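Hakley Community Kitchen
Minutes of the members' meeting
Wednesday, May 31, 2023

The meeting opened at 7 p.m. in the back room. Minutes of the last meeting were approved with one correction: the quote for the floor drain came from Brundum, not Flirno.

Rental rates. Members discussed the evening rate, unchanged for 2 years. A motion to raise it to $40 a session passed. Bookings already paid for stay at the old rate.

Water heater. The heater failed twice in February and has been repaired. The chair read out two quotes for a replacement. Decision put off until Flirno confirms the price of the larger tank.

Dishes and cleanup. Several renters have left dishes for the next group. Agreed that everything must be washed, dried and put away before the key goes back.
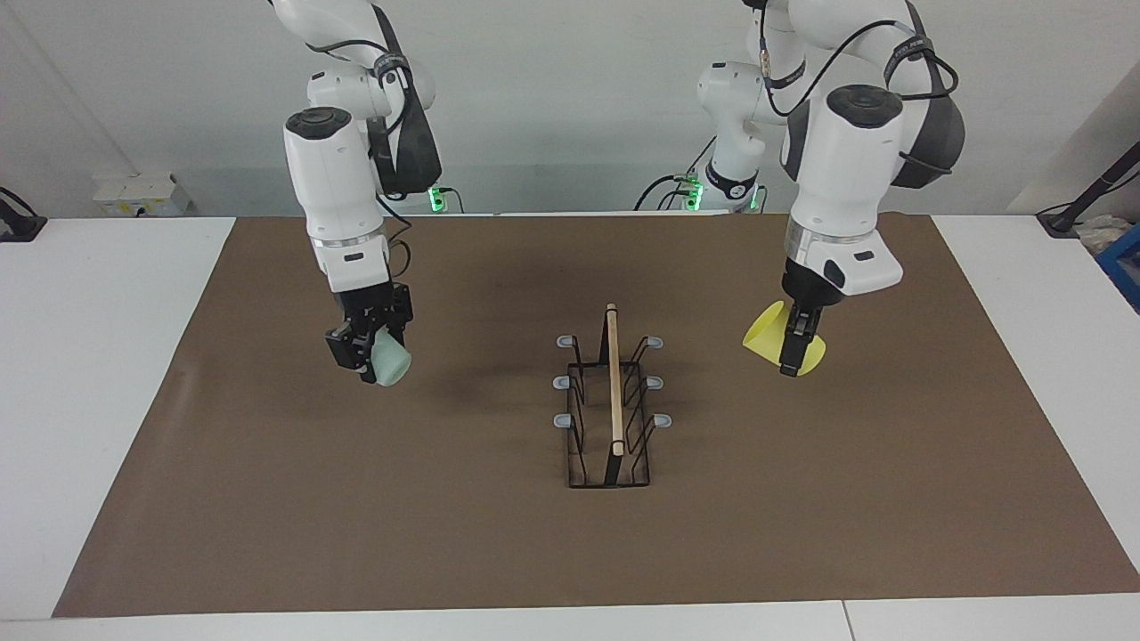 The cleanup sheet will be reprinted in larger type and posted by the back door. A motion to charge a cleaning fee did not pass.

Xavier Street entrance. The outside light is still out. The landlord has been written to again.

Spring supper. 62 tickets sold. After food costs the supper brought in roughly $1000, to be held for the water heater. Two roasting pans were left behind and can be claimed at the office.

Other business. A request to store a chest freezer over the summer was turned down for lack of space.

Adjourned at 8:25 p.m.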